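Materialkunde Outdoor-Textilien
Begleitskript zu Einheit 2: Bezugs- und Bespannungsstoffe für Gartenmöbel
Lehrgang Einrichtungsfachhandel, Lernort Humden
Dozent: Tsung-han Lo

2.1 Einordnung

Bezugsstoffe für den Außenbereich sind dauerhaft Licht, Feuchtigkeit und mechanischer Beanspruchung ausgesetzt. Die Auswahl richtet sich nach dem Einsatzort (überdacht, teilüberdacht, frei bewittert) und nach der Nutzungsdauer im Jahr. Im Verkaufsgespräch sind beide Angaben zu erfragen, bevor ein Stoff vorgelegt wird.

2.2 Faserarten

Polyacryl, spinndüsengefärbt: Die Farbpigmente werden der Spinnmasse vor dem Ausspinnen zugesetzt. Die Faser ist durchgefärbt und weist eine hohe Lichtbeständigkeit auf. Üblich für Auflagen, Markisen und Sonnenschirme.

Polyester: reißfest und formstabil. Stückgefärbte oder bedruckte Ware bleicht bei freier Bewitterung in der Regel schneller aus und ist vorrangig für überdachte Plätze zu empfehlen.

Olefin (Polypropylen): geringe Wasseraufnahme, rasche Trocknung, jedoch empfindlich gegen Hitze. Bügeln ist zu unterlassen.

Baumwolle: angenehmer Griff, hohe Feuchtigkeitsaufnahme. Ohne Ausrüstung besteht bei Lagerung in feuchtem Zustand die Gefahr von Stockflecken. 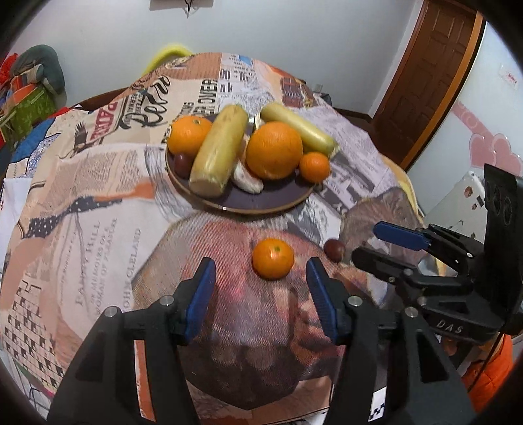

2.3 Kennwerte

Lichtechtheit: Bewertung nach der Blaumaßstab-Skala von 1 bis 8. Im Außenbereich sollte mindestens die Stufe 7 erreicht werden.

Scheuerbeständigkeit: Angabe in Scheuertouren nach Martindale. Der in der Übung verwendete Musterstoff Hastska erreichte über 4.000 Touren bis zur ersten sichtbaren Veränderung - für eine Sitzauflage im täglichen Gebrauch ist dieser Wert zu niedrig, für ein Zierkissen kann er genügen.

Wassersäule: Maß für die Wasserdichtheit der Fläche. Nähte werden hierbei nicht erfasst und sind gesondert zu beurteilen.

2.4 Pflege und Einlagerung

Lose Verschmutzungen sind trocken abzubürsten, Flecken mit lauwarmem Wasser und milder Seife zu behandeln. Hochdruckreiniger sind nicht zulässig. Auflagen werden ab September vollständig getrocknet und luftig eingelagert; geschlossene Kunststoffsäcke sind ungeeignet.

2.5 Aufgaben zur Nachbereitung

Vergleichen Sie die Stoffmuster Nulham und Boyer aus der Mustermappe (Blatt 11) hinsichtlich Faserart, Färbeverfahren und Pflegekennzeichnung. Begründen Sie schriftlich, welches Muster Sie für eine frei bewitterte Terrasse empfehlen würden. Die Ausarbeitung ist zu Beginn der nächsten Einheit vorzulegen.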